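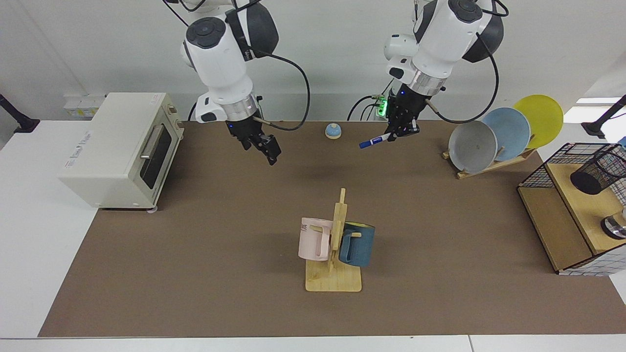
Up at six, before the alarm. Left thumb sore again from the controller, the pad of it, not the joint. I put some hand cream on and left it alone.

Coffee, then an hour on Vikitz before work. I wanted to get through the canal section cleanly three times in a row and managed two. The third time I jumped early off the second barge and went in the water, which costs nine seconds if you swim for the ladder and more if you reload. I swam. Then I kept going anyway to the end of the chapter to see what the time would have been without the mistake, and it would have been close to my best. I wrote it in the notebook with a W next to it for water. There are a lot of Ws on that page.

The left stick is getting worse. If I let go of it completely the character takes a step to the left, waits, and takes another. On the menu screens the cursor creeps down the list by itself. I have been putting up with it by setting the dead zone high, but with the dead zone high the slow walk across the beam in the bell tower is nearly impossible, and I fell off that four times before I gave up and went to shower.

Work was fine. Two long calls and a form that had to be done twice. Ate lunch at my desk and read the thread about the new patch. People are upset that the lantern skip is gone. I never learned the lantern skip so I have lost nothing, but it does mean the times on the board will be split into before and after, and there was a lot of arguing over which version should be the main one. I think they should keep both and stop talking about it. I didn't post that.

On the way home I stopped at the repair counter in Whitlock and picked up the part I ordered, a replacement stick module for the Werik. The man had it in a small bag with my last name spelled wrong. He asked if I had done one before. I said once, on an older pad, and it had worked for a year. He told me to watch out for the ribbon cable on the right side because it is shorter than it looks. Paid cash. He also had a used arcade stick behind the glass with a price tag I couldn't read from where I stood, and I didn't ask, so that is one thing I did right today.

Dinner was rice and the rest of the beans.

Opened the controller at seven. Four screws on the back, and a fifth one under the sticker which I had forgotten about, so I spent a while prying at a shell that was still screwed together. There is a small white stress mark near the left grip now. It doesn't matter. Inside it was dirtier than I expected. A lot of gray fluff packed around the base of the stick and something sticky under the shoulder button, probably soda, from the summer we had everyone over and played couch co-op until four in the morning. Cleaned it with alcohol and cotton swabs.

The man was right about the ribbon cable.

Desoldering took most of an hour. Fourteen points on the old module, and the two big ground ones would not let go. I added fresh solder to them and tried again and they came up after that. I burned the side of my finger a little when I reached across for the wick without looking. Ran it under the tap. The new module sat flat on the first try and I soldered it in one corner at a time so it wouldn't tilt. My joints are ugly compared to the factory ones but I checked each one and nothing is bridged.

Closed it up with only two screws in case I had to open it again, plugged it in, and ran the stick test. Center was off slightly to the right, which is funny after months of left. The calibration took care of it. I then rolled the stick around the edge for a while and watched the dot draw its circle. It's a bit square at the top. Fine for me.

Put in the other screws.

Valentina Quezada came online at half past eight and we did our practice races. She is learning the same category, started two months after me, and is now faster than me in every chapter except the first and the canal. We used to race for the whole game but neither of us has the time for that on a work night, so we pick a chapter, run it best of five, and then whoever loses picks the next one. I lost the bell tower three to one. But I did get across the beam all four times, slow walk, no wobble. She noticed it on my stream and asked what I had changed. I told her about the stick and she said hers has been clicking since spring and she is afraid to look inside it. I said I would do hers if she brings it to Barnstead.

Barnstead is the thing we are both supposed to be getting ready for. It's in July, in the hall behind the high school, same as last year. They have added a slot for shorter games this time, and we both put in for it. Valentina got in on her own. I am down as a backup, so I go if somebody cancels. I was sour about that for a day when the list came out and I'm not now. I would like to be ready in case, and if I'm not called I will sit on the couch behind her and do commentary, which she asked me to do before she had even told her sister she was going.

The rules sheet says 74 minutes is the estimate she has been given, and she has to finish inside it. Her best at home is well under, but that is at home with her own chair. Last year the tables were low and the sound from the next station came right through. I told her to practice with the TV going in the other room. She said she has a toddler upstairs and that this is covered.

We talked for a bit about the coin route. There are 3294 coins in the game if you count the ones in the snow level that only show up at night, and for our category you need 400 before the last gate will open. Everybody gets most of them from the mill and then tops up in the caves. Valentina has been trying a version where she takes 300 from the mill, all in one trip, and gets the last hundred on the way through the orchard, so she can skip the caves altogether. On paper it saves twenty seconds. In practice the orchard has the dogs in it. She got bitten twice while explaining to me why it was safe.

I tried it myself after she logged off. The first time I came out of the orchard two coins short and had to go back past the dogs for them. The second time I had enough but had taken so long about it that the caves would have been faster. There is a coin on top of the cider press that I think can be reached from the fence without going around, if you jump at the post and not between the posts. I got it once out of ten or so. Sent her a clip of the one that worked. She'll see it in the morning.

Best canal time of the year came right at the end, when I was only meant to be checking that the stick still felt the same after it had warmed up. Clean over both barges, clean through the lock, no swim. I wrote it in the notebook and then saw that I hadn't started the recording, so it doesn't count for the board. It can count for the notebook.

Things to do tomorrow:

- Buy more solder wick, used nearly all of it
- Put the dead zone back to default and redo the chapter two settings
- Ask Valentina what kind of click it is, left or right, and if it happens when the pad is cold
- Email Barnstead about parking
- Return the library book

Finger is all right. There's a small pale line where it touched the iron and it doesn't hurt unless I press on it. Thumb is better than this morning, and I think the old stick was part of it, having to push against it the whole time just to stand still.

Old module is in the jar with the other old parts. In bed by midnight, window open.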